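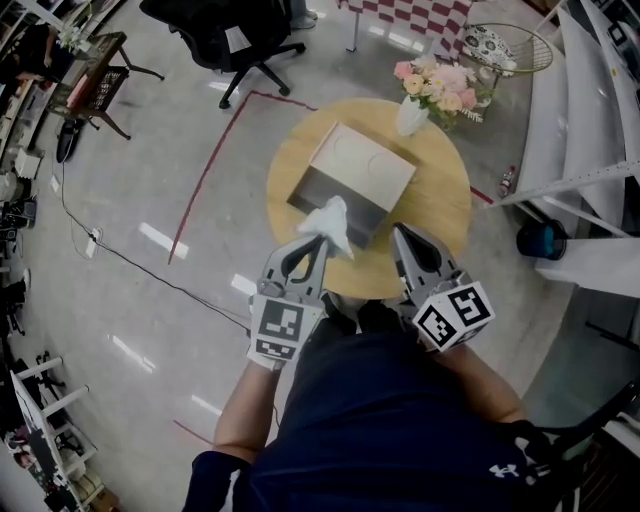 Facial tissue is the soft, thin paper you blow your nose into, and I've kept this entry on it going for longer than I'd like to admit. Most of it is made from wood pulp, pressed very thin and then scraped off a big heated drum with a blade, and that scraping (the trade calls it creping) is where the stretch and the softness come from. A plain white sheet gets crumpled the second you pinch it, and all those tiny folds are why it gives so easily. Some boxes are dressed up nicely too, like one with a pale beige lid and dark brown sides – I'd happily leave that out on a table for guests!

Plies

Nearly all the tissue I buy has 2 plies, meaning two thin sheets laid together and pressed at the edges so they hold. Three plies feel lovely when you have a cold, but they fill up a pocket fast. Lotion tissue is its own thing, and please don't clean your glasses with it (I did, and spent the morning looking through a smear).

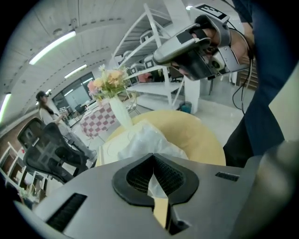 The fold matters as much as the ply. In a pop-up box each sheet is tucked into the next one, so pulling the first drags up the edge of the second. Flat-folded tissue skips all that and you just dig in with your fingers, which is fine until you grab 8 at once. I still keep a flat box by the bed, mostly out of habit.

Brands I've tried

Olus is thin and a bit dusty, but cheap. Ferketti makes a thicker sheet that holds up to a proper sneeze, and their small box is the one I take in the car. Trorkanero sells only big family boxes, and the Panganiban pocket packs have a sticky flap that quits sticking long before the pack is done.

See also: paper towel, handkerchief, napkin, toilet paper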